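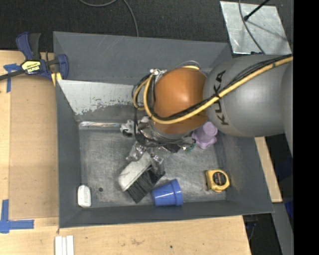
Progress report to the Arkelari small grants fund
Project: Uron, a bin picking cell in a shared workshop
Prepared by: Ignacio Villanueva
Date: 15 Mar 2025

Status

The cell is running and picks single items from the metal bin under program control. We are behind on the software and on budget for the hardware. The next payment is not needed before June.

Work done this period

The bin has a fixed position on the wooden table. One side is held with a bar clamp, and blue tape on the tabletop marks where things go, so the setup can be put back after someone else has used the table. Before this we were measuring the bin position again at the start of each session and losing up to 20 minutes.

The lines to the tool were rerouted. The yellow hose and the black cables now run together along the KUKA arm and loop at the joint above the gripper. The old route pulled tight when the last joint turned past its middle range. The new one does not, but the loop is large and I want it shorter. A thinner cable still hangs in front of the tool, and it needs a clip before we raise the speed.

Sille Stougaard rewrote the grasp planner. The old version chose the highest point in the bin and closed on it, which worked for boxes and little else. The new version looks for two roughly parallel sides. We kept the name Famine for the planner because it is in all the file paths by now.

Test items

We use household and workshop items of mixed shape. The current set includes a hand brush with long black bristles, a blue plastic cup and a yellow tape measure. The brush is gripped by the body. The cup is harder when it lies on its side near the wall of the bin, as the fingers have little room there. The tape measure is easy unless it sits in a corner.

Results

The last full test was 50 picks with the bin refilled by hand between runs. Sille has the logs and is sorting the failures by cause. I would like to send the success rate with the next report, when the sorting is finished, and not give a figure now that we have to correct. From watching the runs, most misses happen close to the walls.

Budget

Spent to date: $2268. This covers the gripper parts, hose, cable, clamps and the power supply. Workshop fees are paid by the members and are not charged to the grant. We ordered spare fingers from Þrastardóttir and have not been billed for them yet.

Problems

The bin floor is scuffed and throws back light unevenly, and the depth readings have gaps in those places. We tried a matte spray on a test piece and it flaked. A thin rubber mat is the next thing to try.

Shared use of the room limits us to evenings. We logged 56 hours at the cell this period, less than planned.

Next steps

Shorten the hose loop and clip the loose cable.
Try the rubber mat.
Add a wall check to the planner so it approaches at an angle near the sides.
Repeat the full test with the same items.

One request: the original plan had a second bin for placing. We would like to move that money to a better depth sensor and place into a cardboard tray for now. Please let me know if this needs a formal change to the agreement.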